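Who Ate My Yogurt? Food Storage and Conflict in a Shared Student Kitchen

Eero Ahonen
Term project, Introduction to Social Research
May 18, 2023

Background

Holloway House has one kitchen per floor and a population that believes, against all evidence, that writing your initials on a tub of hummus has the force of law. When I moved in, the second floor had already stopped speaking to itself over a block of cheddar. I needed a topic for this class, and there it was, going slightly hard at the corners.

My question was a simple one: do people argue less about shared food when they have clearly marked space of their own, or do they argue less when the basics are bought together? The readings from week four suggest that both should work. The readings from week four were not written by anyone who has lived at Holloway House.

Method

I compared 2 kitchens over one term. The Prullow kitchen (named after the donor, whose portrait hangs by the toaster) kept individual shelves. The Wultley kitchen, one floor up, switched to a common stock of salt, oil, vinegar, rice and tea, paid for out of a jar.

I put a notebook in each kitchen and asked people to write down any complaint, large or small, with no names. I then sorted the entries into types: missing food, moved food, old food, and "other," which grew faster than I had planned. I also interviewed anyone who would stand still long enough, usually while their pasta boiled.

Results

By the end of term the notebooks held 154 entries. Of these, 72 came from the Wultley kitchen, so the shared stock did a little better, though not by a margin I would want to defend in front of a statistician.

The types of complaint differed more than the totals. In Prullow, most entries were about missing food. Milk led by a long way. In Wultley hardly anyone wrote about theft, but a great many wrote about money, and in particular about who had last put any in the jar. One entry, in capital letters, ran to a page and a half and was about tea bags.

Several people in both kitchens said the real trouble was the counter. Things left out were treated as free to use - things put away were treated as owned. I had not asked about this and wish I had. An open rack for bottles came up again and again in the interviews as a sort of middle ground.

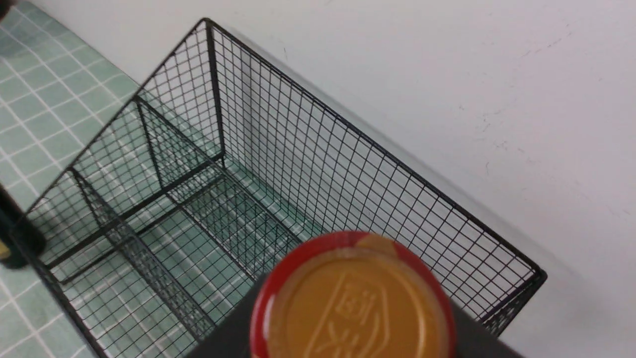
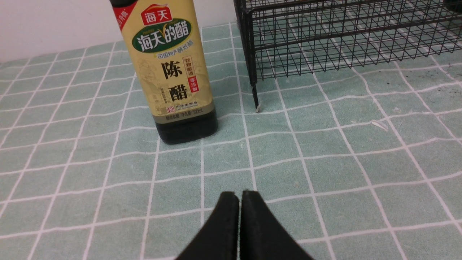
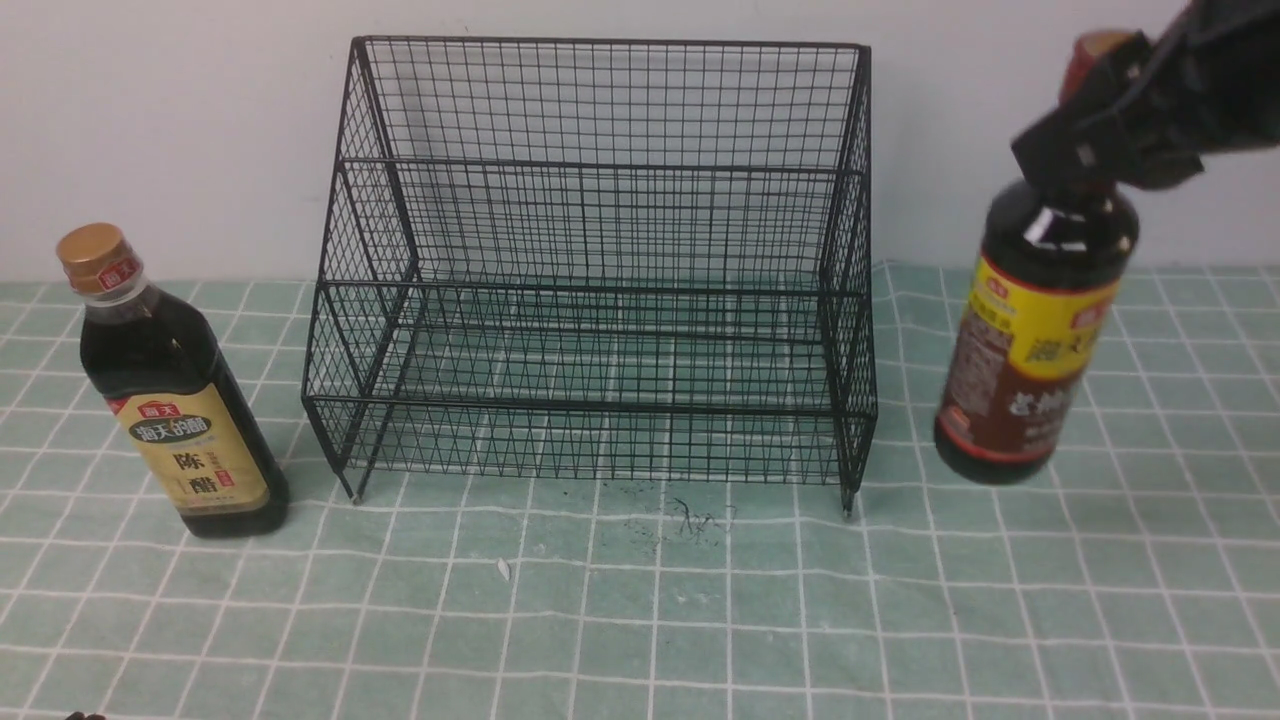

Black wire mesh and a bottle of Haitian vinegar.

Limits of the study

The notebooks were open to all, so people answered each other's complaints, and at least one argument took place entirely in writing. I also live on the Prullow floor and ate there every night. I tried to stay neutral. It was my cheddar.

A longer study would start before the feud and run past June, when everyone moves out and leaves behind the spices.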